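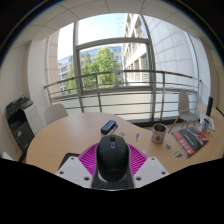 The forward hull of the Ivanyshyn is glued shut, and I am not opening it again. She is a salvage tug of my own design, 306 mm from the nose to the back of the engine block, and the front third has given me more trouble than everything else together. My first version was too flat on top and looked like a shoe box with the corners knocked off. The shape I was after is closer to a computer mouse, the rounded matte black kind, with a narrower domed end and a dark slot on top for the wheel. The slot is what sold me. I've cut one like it into the top of the hull for the sensor drum, and there is a small gray-blue hatch right below it where the mouse has its button. It breaks up the curve and gives the eye something to judge the size by.

The hull is two vacuum-formed halves over a basswood plug. I pulled several and kept the best pair. The seam runs down the sides instead of over the top, so the worst of it will be hidden by the docking rails once those go on. There was a step along the port side that I could feel with a thumbnail. Two coats of Plastard putty and it was gone, though I had to wait overnight between coats because the basement is cold now. November is a bad month for putty.

Sanding

Started with 200 grit, which was too rough, and put a flat spot near the nose. I should have stopped for the night when I noticed I was pressing hard. Filled it again, waited again, and went back with a finer sheet wrapped around a piece of pipe insulation. The insulation bends with the curve and doesn't leave ridges. After that I wet sanded the whole thing in the laundry sink.

Primed it gray with Usteck from the rattle can. One light coat, then a second after supper. Found two pinholes by the sensor slot and one scratch on the belly that I am going to leave alone, as the landing gear bay covers it.

I like Usteck gray but it goes on heavier than the old can I had, and it softened the edge of the hatch a bit. I scribed it again with the back of a knife blade. Next time I'll brush primer around anything that small and spray the rest.

Engines

The engine block has 8 bells in two rows. I wanted them all turned from aluminum, but I don't have a lathe and the man who used to turn parts for me moved away. So they are resin. I made one master out of a pen barrel and the cap from a tube of glue, put it in a rubber mold, and cast the lot over two evenings. Most came out fine. One had a bubble in the lip, and I put that one on the bottom row on the inboard side.

Volker Ehlers thinks the block is too big for the ship. He wrote to say it looks like a tug pushing an apartment building. I wrote back that a tug is mostly engine, and that she has to stop whatever she is towing as well as start it. He didn't answer that part but he did send me a sheet of his leftover photoetch grilles, and they fit the intakes if I trim one side. I used them all.

I did take a little off the rear fairing after reading his note. I haven't told him.

Also ran the wire for the engine lights. It goes through a brass tube in the spine and comes out at the stand socket. I tested each light before I closed the spine and again after. One went dim and I had to pull the wire back out and find the bad joint, which was the very first one I had soldered. That was all of Tuesday's bench time, gone on a joint the size of a grain of rice.
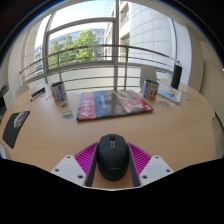
Tow arms

There are 3 tow arms, one on the centerline and one on each side. I drew them with a shoulder, an elbow and a claw. The claws are laminated styrene, and I'm not happy with them yet. From the side they look right. From the front they are too thick, and at this scale each finger would be wider than the crew hatch.

I may cut them down or I may start over with thinner sheet. If I start over I will make the fingers in one strip and slice them like bread so they match. The elbows are fine. They're cut from sprue, drilled through, with a bit of brass rod as the pin, and they hold a pose without glue as long as nobody bumps the table.

The centerline arm folds back under the chin. I had it clearing the landing gear on paper, but with the real parts it touches. I moved the gear back a little and redrew the side view so the plans match the model. I try to keep the drawings honest even when I'm the only one who'll use them.

Still to do

Docking rails on both sides, after the primer has had a few days.

Panel lines on the upper hull. Pencil first, then scribe. Not too many.

Decide on the claws.

Windows. I have a tube of clear stuff from the shop in Nutton, but the cap was loose in the box and it may have gone stringy. Try it on scrap.

Paint. I'm set on a dull yellow with gray engines and a dark stripe behind the bridge. Kombo yards, hull number on the bow in white. My daughter wanted the yard named after the family and I didn't mind.

The stand is just a block of walnut with a brass post. Cut it, haven't finished it. One more coat of oil on the top and the felt can go on underneath.

I want the rails on by Sunday. Put the lid on the putty properly tonight and cleaned the knife.

Posted by Kiprono Kombo, November
Filed under bench diary

Search this site
Go

Contact | Copyright Kiprono Kombo | Back to top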